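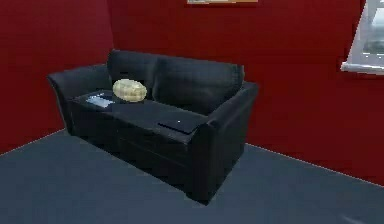 Black two-seat sofa placed at an angle in the corner of a small room.

Section 4: Settling In Your Hegde Sofa

We know you'd love to sit down right away, and you've earned it, but give these steps a few minutes first.

1. Slide the sofa into place with a helper, lifting from the base — please don't pull on the armrests.
2. Leave a hand's width behind the backrest so the fabric can breathe.
3. Plump both back cushions well, turning them as you go.
4. Tighten the feet with the Zutska key until snug, then check them again after a week or so of everyday sitting.

Note: A faint new-fabric smell is normal and fades with an open window.

CAUTION: Keep 1000 mm between the sofa and any heater. Do not stand on the armrests, however high that lightbulb is.

152 shares | 2 comments

Satish Shenoy: Step 4 cured my squeak, thank you!

Fornach_fan: Does the same key fit the Cevier armchair?

We use cookies to keep this site running smoothly. Accept | Manage settings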